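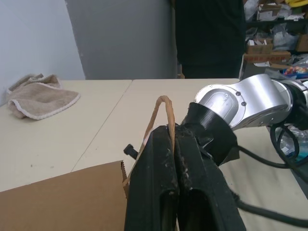

Banmont Packing Room — Bags, Bins and Tables

Gallery 25 of the Pleltama storeroom notes. The subject is the paper carrier bag and the table layout used for filling it. Captions give stock details where they are useful to other sites. Text may be reused by Flovby and Muñoz branches without asking.

Bag, general
Plain brown kraft, twisted paper handles, serrated top rim. Stock code 802. Supplied flat in cartons of 135 and stored on edge, away from the outside wall. Cartons that have taken on damp are used for waste paper only.

Handles
Two per bag, each a loop of twisted paper. Lift by both loops once the bag is loaded. A single loop is adequate for moving an empty bag along the table, but the body will swing and the rim tends to fold.

Tables
Cream tops, pushed together. Bags are filled to one side of the seam — a base that straddles it will lean if the two tops are not level. Check the feet after the floor has been cleaned. 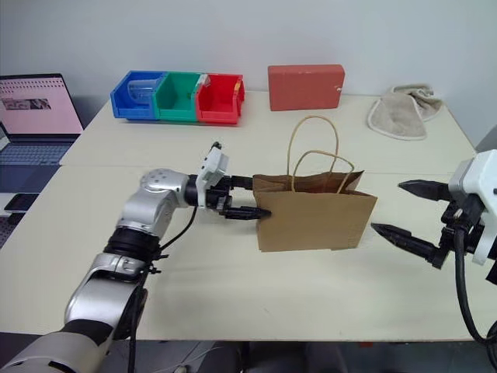
Opening and standing
Open the bag fully and press the base flat before anything goes in. A rim folded inward on one side should be turned back out by hand. Light creasing of the body does not affect use.

Bins
Blue, green and red plastic, in that order from the left, kept along the wall side of the table. The order is the same at Flovby, so staff moving between sites do not have to relearn it. The clear plastic cup is in the blue bin. Labels go on a front corner.

Red box
Stands upright against the wall, to the right of the bins. It stays out of the filling area.

Towel
Beige, with a paler edge. Used for wiping down the tops between batches. Replace when the trim begins to fray.

Loading order
Flat and heavy items first, boxed items upright against the sides, soft items last. Leave enough room below the rim for the handles to meet without strain.

Quantities
The room used 2,000 bags in the year ending in March. The reorder point is four cartons. Orders go through Muñoz, and partial cartons are not accepted for return.

Next gallery: shelving and carton storage, Banmont.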